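Keeping case papers and cuttings at home

Quick one, posted May 28, 2023. If you follow old trials you end up with paper. Loads of it. Transcripts, court lists, photocopied inquest pages, cuttings gone brown.

Get it out of the kitchen first. Steam, grease, the kettle. Bedroom cupboard is better, not against an outside wall. 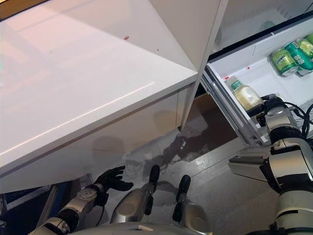
Staples next. Out, all of them, they rust and the rust spreads. Use a blunt knife, slide it under, don't yank. Plastic clips after that, or just fold a sheet of plain paper round each bundle.

Pencil only on the originals. Case name, court, page numbers top right. My Coughlan appeal bundle is 989 pages and I dropped it in July, unnumbered. Took 21 evenings to sort. Never agian.

Boxes: up to 100 sheets per folder, 4 folders to a box, lid on. The Velari ones are fine, the Amano ones bow in the middle. Label the short end.

Newsprint goes in its own folder or it stains everything. Copy the best bits now while you can still read them.

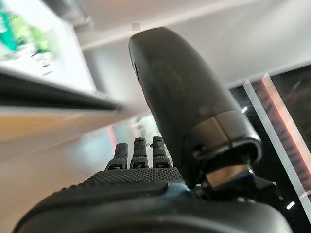 Close-up of the black hand, thumb up.

Musty smell? Open box, dry room, few days. Dont spray anything on it. Tried Fitosine on a spare cutting and the ink ran. Silica sachets are ok if they dont touch the paper.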